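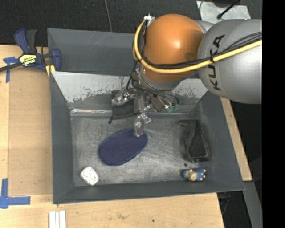 Let the corner shop be slow

2023-10-13

Two minutes. That's how long I waited at the grocery in Skunesthorpe this morning while the woman ahead of me hunted for coins. Man behind me sighing like a bus door. Two minutes!

I've been thinking about it since, on the train, typing with my thumbs, so forgive me.

We've all gone a bit mad about waiting. The Favia on Rewi Street took out its staffed tills last November and put in a row of screens. Quicker, they said. Maybe. I still end up stood there with a flashing light over a bag of onions, and the one person working the whole front end has to come and tap it. Same wait. Less chat.

And the chat was the point, for plenty of people. My aunt in Honamham is 104 steps from her shop (she counts them, doctor's orders) and some days the girl at the till is the only person she talks to. You can't put that on a reciept.

I know, wages, rents, margins. I ran a cafe for 2 years and lost money on nearly every sandwich. Not asking for charity. Keep one till open with a human on it — one — and let those of us who want to stand in that line stand in it. Put a chair by it. Stop timing the poor cashier.

The rest can scan their own onions and be out in 60 seconds. Good for them, realy.

My stop. More on the parking thing next time.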